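Teaching the Arm to Deal With a Pot Lid: A Teleoperation Walkthrough

Posted 19th September in Bench Notes, by Aslak Hellström

So you have an arm, a leader device to drive it with, and the belief that picking up a lid is easy. Keep the belief for now. It will get you through setup.

This walkthrough covers recording a batch of demonstrations for one task: lid off the pot, toys in the pot, lid back on. We record on Nesik, our in-house logger, but any recorder that saves joint positions and camera frames on one clock will do. If yours uses two clocks, go fix that first and come back in April.

Before you start

You need an open pot with a lid that has a proper knob or handle in the middle, a few things to put in it, and a table you don't mind scratching. Foam cubes are forgiving. A rubber duck is less forgiving, being all curves and no flat sides, and the policy should meet one early in life.

Put a grid on the table. Ours is a printed cover, and it lets you say "two squares left" to the person resetting the toys, which beats "left a bit, no, my left."

Lock your cameras down and tape around the feet of the stands. Then turn off auto exposure. Polished steel throws highlights everywhere, and a camera that keeps changing its mind about brightness will give you footage that looks like a thunderstorm.

Step 1: Practice without recording

Drive the task ten times with the logger off. Your first attempts will be bad, and the robot will learn bad things with great loyalty. Boris Vaněk, who has better hands than the rest of us, still does his ten every morning and still complains about it.

Step 2: Grip the lid

Come in slowly, close on the center, and stop. Count to one. That pause gives the policy a clear moment where the grip is finished and the lift hasn't begun. Leave it out and you get a robot that lifts while closing, then carries nothing to the far side of the table with complete confidence. 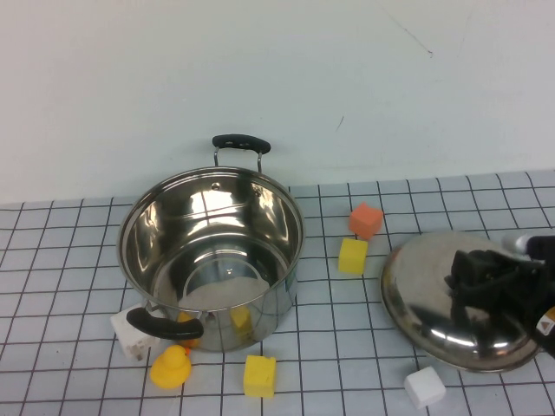
A lid rarely stays level once you have hold of it. If it tips a little, let it tip. Operators love to correct this with small nervous wrist movements, and those get learned as well. Make one correction if you must, above the table, and then leave it alone.

Keep an eye on the pot handles. Ours has one that sticks out toward the operator, and I have personally hooked it with the lid, a cube and my sleeve.

Step 3: Load the toys

Any order is fine, but change it between episodes. In our first set, everyone picked up the nearest cube first, every time. The resulting policy was excellent at nearest cubes and treated the duck as scenery.

Move the pot a square or two as well. Turn it. Lean a cube against something. Shiny surfaces reflect the toys, so an arm trained on one tidy layout may reach for a cube that exists only on the side of the pot. Mine did, 19 times.

Step 4: Lid back on

Lower one edge first, then let the rest down. Open the gripper fully before you retreat. Fully. Half-open fingers will bring the lid home with them.

Step 5: Label and throw away

Mark each episode good, recovered or bad. Recovered means you fumbled and fixed it, and those are worth keeping. Bad means bad. We recorded 200 episodes for this task and deleted 77, which hurt, and the next training run was better for it.

If the policy still drops the lid after all that, check your gripper calibration before recording more. I recorded more. Boris checked the calibration.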